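Embossing folders and card weight

7/11/20

I had 14 folded cards to make from the same embossing folder, so I used the batch to settle which card weight gives the cleanest impression. The folder is the Stornasik brick pattern, which has fairly deep recesses and a raised border.

The first sheets were the Unon smooth white. It's light enough to emboss in one pass, but the fibers split along the border when the card was dry. A light mist of water on both sides, left for 60 seconds, fixed most of that. The heavier Grinham stock needed an extra shim and two passes - the second with the folder turned end for end, so that any unevenness in the plates was averaged out.
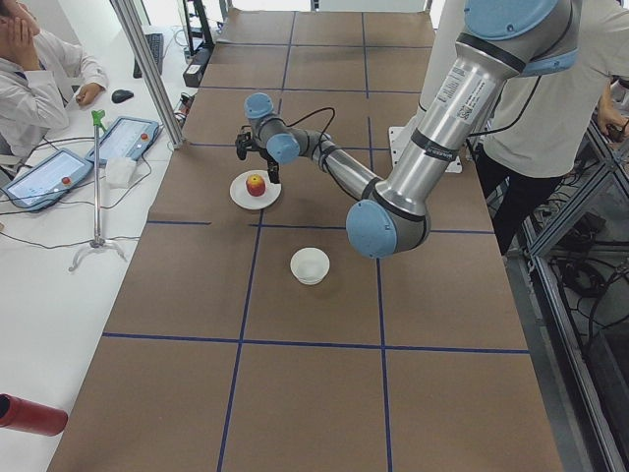
Ink went on after embossing. I used a gray pigment ink with a firm brayer, rolled in one direction only, and kept the pressure low so the color stayed on the raised areas. On the lighter card the brayer flattened the pattern slightly. On the Grinham it did not.

Dalibor Šindelář suggested inking the inside of the folder before the pass, and I tried it on two of the cards. The color is more even that way, but the folder has to be washed after each card and the ink collects in the corners of the bricks.

I'll stay with the heavier stock for this folder. The remaining light sheets will do for layering panels, where a split border can be trimmed off. Next on the list is the Čierny leaf folder, which is shallower and may not need the mist.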